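Cleaning a speckled countertop without the streaks

I put off learning how to look after my counters for way too long, and then in May I finally got tired of that cloudy film that never wipes away. Most of it was soap! I'd been using far too much of it (a big squirt straight onto the surface, every night). 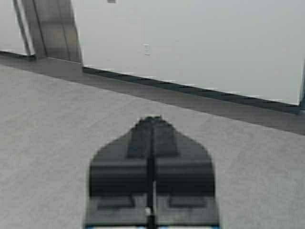 So now I put one small drop of dish soap in a bowl of warm water, wring the cloth out hard, and go over everything twice, the second time with plain water. Then I dry it with an old cotton T-shirt. The whole job takes me 20 minutes, and that includes moving the toaster and grumbling at the crumbs behind it.

Speckled patterns hide dried spills really well, so run your bare hand over the counter before you put things back. You'll feel the sticky bits right away.
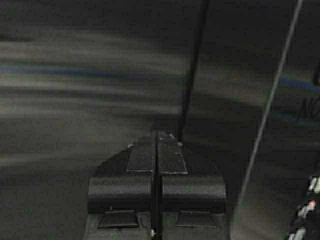
Can I use vinegar on my counters?

Skip it on marble, granite or any other natural stone. Laminate can usually take a weak mix, but rinse it off afterward and keep it away from the seams.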